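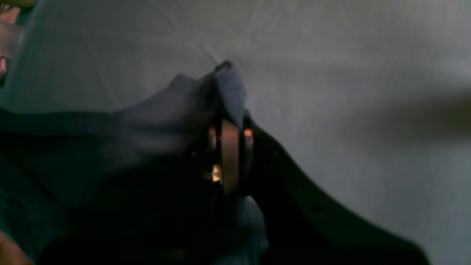 Laundry Corner, October

Hi again, and welcome to the folding pages! I've been putting off the dark load for weeks (it's always the dark load, isn't it) and on Monday I finally gave it an evening. I had the radio on, a pot of tea going, and my old Altetti hangers lined up on the door, ready for anything that deserved one. Most of it didn't.

My method comes from Vanderleia Cavalcanti, who taught the Tavares home-keeping class I took. You shake each piece out, lay it flat, smooth from the middle to the edges, then fold in thirds. She could do a bath towel in 5 seconds. I'm nowhere near that, but I did get through 17 pieces before the tea went cold – a personal best!

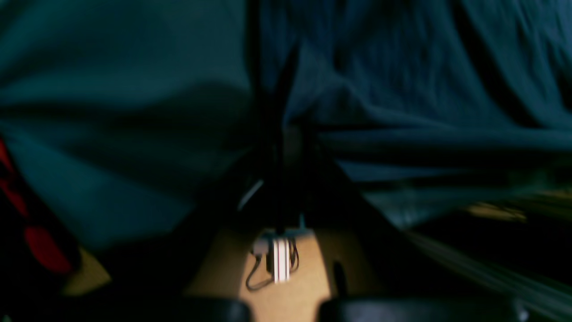
Sorting darks by lamplight is my least favorite part, and I still mix up black and navy socks every single time. Bigger pieces are easier if you put them next to each other before you decide on a pile. Teal and navy look so alike in the folds, but side by side the greener one gives itself away. Mine go in 2 stacks now, blues on the left and everything greenish on the right, and the Edier blanket gets a shelf to itself because it sheds on everything.

Next time I'll do the sheets, including the fitted one from Sindmont that has beaten me 4 times already. Wish me luck, and send me your corner tricks if you have any!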